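Search the community
Home | Robots | Sensors | Sign in

Pour stops early with a "grip lost" fault

My two-arm Skoryk cell quits partway through a pour and I love this thing too much to give up!

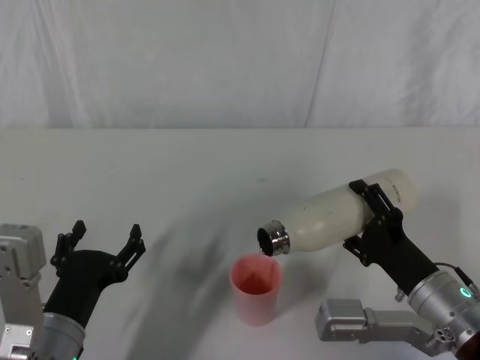
Drekholm: Reboot it.

Hooman Pakzad: Ooh, fun one! I'd check the grip limit first — mine tripped at 76 until I raised it.

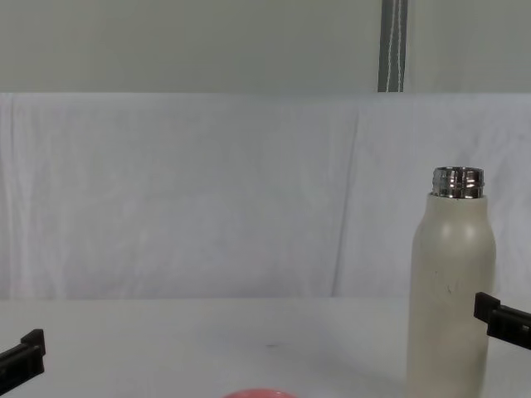 Then clear the fault log and run 3 slow pours with water.
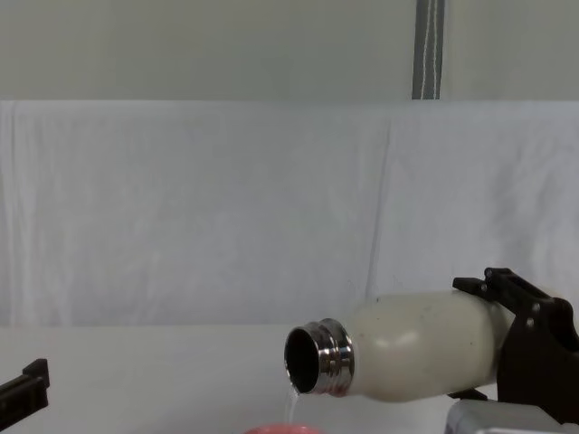

Pouring into the pink cup

We use cookies. OK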